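Flusari 2 im Test: Raumplaner für Leute, die keine Architekten sind

Wer umzieht, misst zuerst die Wände aus und zeichnet dann auf Karopapier. Der Hersteller Stekska will das mit Flusari 2 überflüssig machen. Das Programm läuft auf Windows und Mac, kostet einmalig 55 Euro und kommt ohne Abo aus. Ich habe damit in den letzten Wochen eine Altbauwohnung mit zwei schiefen Wänden geplant.

Die Installation verlief ohne Zwischenfälle. Ein Benutzerkonto braucht man nur, wenn man Pläne online speichern will. Den Grundriss gibt man als Zahlenreihe ein oder zieht ihn mit der Maus auf. Beides funktioniert, die Eingabe über Zahlen ist deutlich genauer. Schräge Wände verlangen etwas Geduld, weil der Winkel in einem Untermenü versteckt ist.

Der mitgelieferte Katalog enthält 351 Möbel und Einrichtungsgegenstände. Bei Tischen und Regalen ist die Auswahl gut, bei Lampen dürftig. Maße lassen sich frei ändern, Oberflächen ebenfalls. Zusätzliche Modelle kann man importieren, solange sie im Format OBJ vorliegen. Aus dem älteren Planer Bucur ließen sich meine Dateien übernehmen, allerdings gingen dabei die Türanschläge verloren.

In der 3D-Ansicht bewegt man sich mit den Pfeiltasten durch den Raum. Kleinteile wie Bücher oder Kisten kann man auf Tischflächen ablegen, sie rasten dort ein. 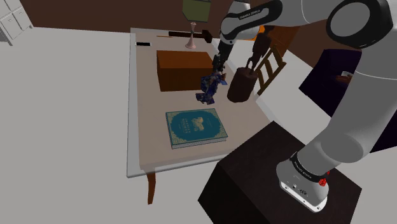
Kann man die fertigen Pläne maßstabsgetreu ausdrucken?
Der Ausdruck ist im Maßstab 1:50 und 1:100 möglich, auf A4 und A3. Größere Grundrisse verteilt das Programm auf mehrere Blätter, die Klebekanten sind markiert. Im Druckdialog muss dafür die Option »An Seite anpassen« ausgeschaltet sein.

Auf meinem vier Jahre alten Notebook lief die 3D-Ansicht flüssig, bis ich Schatten und Spiegelungen zuschaltete. Danach ruckelte sie deutlich. Laut Handbuch verträgt ein Projekt bis zu 1.000 Objekte, so weit bin ich nicht gekommen.

Ärgerlich ist die Rückgängig-Funktion. Sie vergisst alle Schritte, sobald man zwischen Grundriss und 3D wechselt. Stekska hat für Februar ein Update angekündigt, das diesen Fehler beheben soll. Auch die deutsche Übersetzung hat Lücken, einige Menüpunkte stehen noch auf Englisch da.

Dresavance, das ich zum Vergleich benutzt habe, bietet schönere Materialien, verlangt aber eine monatliche Gebühr. Für eine einzelne Wohnung würde ich Flusari nehmen. Die Testversion speichert keine Dateien, lässt sich sonst aber ohne Einschränkung ausprobieren.

Stand: 16. Januar 2020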